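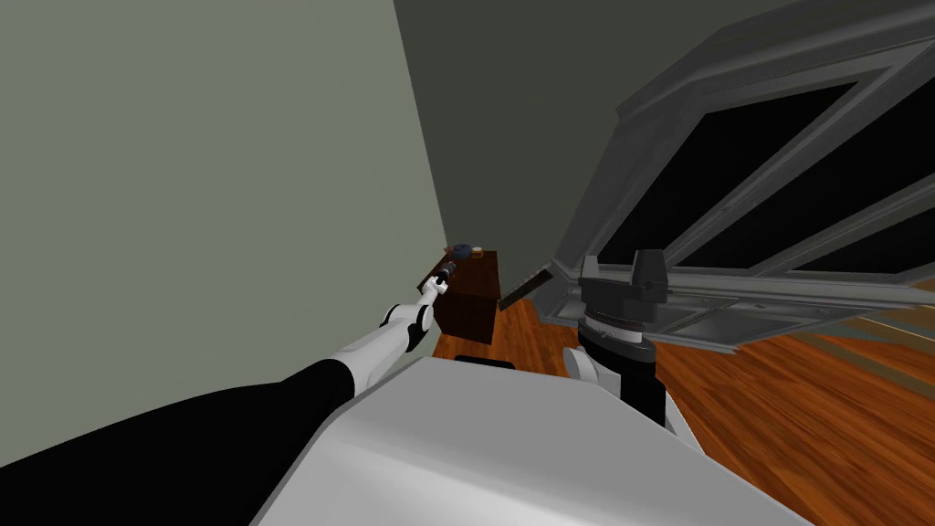
怎样带一次家庭查经小组:从预备到结束

本文写给第一次带领小组的弟兄姊妹。内容整理自多年使用的带领人手册,由Percy Inga初稿,Relu Costache修订。各地教会情况不同,时间和人数可以自行调整,步骤的先后最好不要变动。

文中以《路得记》第一章为例。这一章篇幅适中,人物不多,适合新小组使用。

开始之前需要准备

圣经,每人一本,译本尽量统一。和合本以外可以另备一种译本作对照,由带领人保管,需要时再读。
白纸和笔。
一首大家都会唱的诗歌,不必有伴奏。
带领人自己的笔记,最好不超过一页。

第一步 选定经文

一次只查一个段落。叙事体的书卷按情节划分,书信按论证划分,诗篇一般以一篇为单位。章节是后人加上去的,有时会把一件事切成两半,划分段落时可以跨章。

《路得记》第一章共22节,可以整章查完。如果小组刚成立,也可以只查到第18节,也就是拿俄米不再劝路得为止,余下的留到下次。

第二步 自己先读

聚会前至少把经文读5遍,分在不同的日子读。头两遍不看注释,只读正文。读的时候在纸上记下三类内容:重复出现的词、不明白的地方、人物说话前后的变化。

第一章里“回”这个字反复出现,有时指回摩押,有时指回伯利恒。记下它出现在哪几节,是谁说的,对谁说的。

读完以后再看注释书。注释书有两种就够了,看得太多,聚会时容易变成讲课。 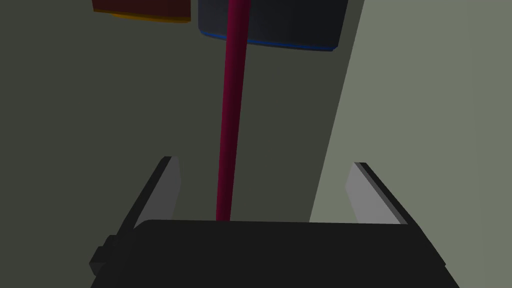
第三步 写讨论问题

问题分为观察、解释、应用三种,按这个次序排列。

观察题的答案必须在经文里找得到。例如:以利米勒一家为什么离开伯利恒?俄珥巴和路得各自作了什么决定?

解释题要求组员根据上下文说明意思。例如:拿俄米为什么要人叫她“玛拉”?她说自己满满地出去、空空地回来,这时路得就在她身边,你怎样理解这句话?

应用题不要问得太大。“我们应当怎样爱人”很难回答,可以改为:“这个星期你可以陪伴哪一位正在难处中的人?”

避免只能答“是”或“不是”的问题,也避免一个问题里包含两个问题。写好以后自己试答一遍,答不出来的就删去。

第四步 带领聚会

Plurnmont的小组定在星期三晚上七点半,以下按他们的安排说明。

诗歌和开始祷告合计15分钟。祷告由一位组员带领,事先告诉他。

轮流读经文,每人读几节。有人不愿意朗读,就让下一位接着读,不要勉强。

读完后安静片刻,再提出第一个问题。提问后如果没有人回答,等一等。新的带领人常常急着自己作答,组员习惯以后就不再开口了。

有人回答得不准确,可以请他指出是哪一节说的,或者问其他人有没有不同的看法。遇到离题较远的问题,记在纸上,会后再谈。教义上有争论、当场又查不清楚的,直接说明下次答复,并且下次一定要答复。

应用题至少留出四分之一的时间。观察部分若拖得太长,可以略去一两道题。

第五步 代祷和结束

请每个人说一件代祷的事。人多时分成2人一组,彼此代祷。小组里听到的私事不可转述,这一点第一次聚会就要讲明。

按时结束。愿意留下来谈话的人可以留下,需要回家的人不必等候。

第六步 会后记录

当天晚上写几行记录:查到哪一节,哪道题讨论得最多,有什么问题尚未答复,谁缺席。缺席的组员由带领人或同伴在两三天内联络。

Dirnine和Povstead的小组把记录抄在同一本簿子里,换带领人时一并移交。Tello的小组则由各带领人自己保存。两种做法都可以。
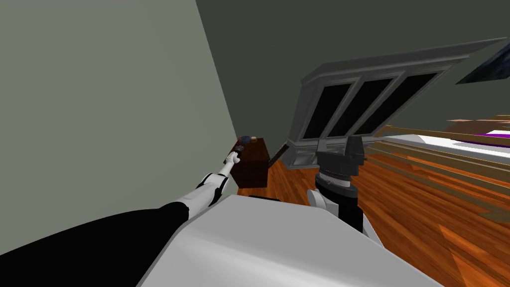
常见问题

小组多少人合适?
六到十人。超过十二人时,总有几位整晚没有机会说话,应当考虑分组。

有人一直说话怎么办?
提问时点名请别人先答。若仍然如此,会后单独和他谈,请他帮忙留意安静的组员。

可以带慕道的朋友来吗?
可以。读经时除了报章节,也报页码,初次翻圣经的人才跟得上。少用教会里的简称。

诗篇怎么查?
步骤相同,观察时多留意平行句和语气的转折。可以从短的开始,例如第131篇,只有三节,一次查完时间很宽裕。

带领人临时不能来呢?
尽早把笔记交给另一位组员。实在找不到人代替,就改为读经和祷告,原定的段落顺延一周。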